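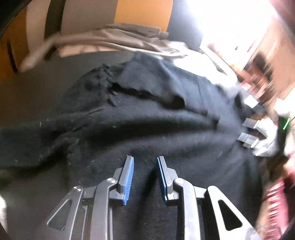
Black cloth and two grippers, both seen from the one at the bottom.

I've been recording laundry demonstrations for the Ronum set since January, and I have an opinion I can't keep to myself anymore: we throw away too many of the ugly ones.

Our rule at Ruvaso is that if the fabric gets dropped, or a corner is missed twice, the take goes in the bin. I've seen whole afternoons go that way. Last month I recorded 93 takes of dark clothes and 40 of them were cut, mostly for hesitating! But hesitating is what people do with black fabric. You can't tell a crease from an opening, the folds run together, and you have to poke at the thing a bit before you know where the edge is. (Try it at home with a black sweatshirt and one lamp. I'll wait.)

The argument for cutting is that a model copies what it sees, so feed it clean work. Sure, I get that, and I don't want 3,000 clips of me fumbling either. Still, a learner that has only watched perfect grabs has no idea what to do after a bad one, and its first grab on a real pile of clothes is going to be bad.

The folks on the Terkov project keep their misses as long as the person recovers within 30 seconds, and they tag them. That seems right to me. It costs a little labeling time - okay, more than a little - and you end up with the part of the job that's hard to fake.

And please, mess up the background too. Leave other clothes lying around, let the window glare. My apartment has never once looked like a test bench, and I doubt yours does.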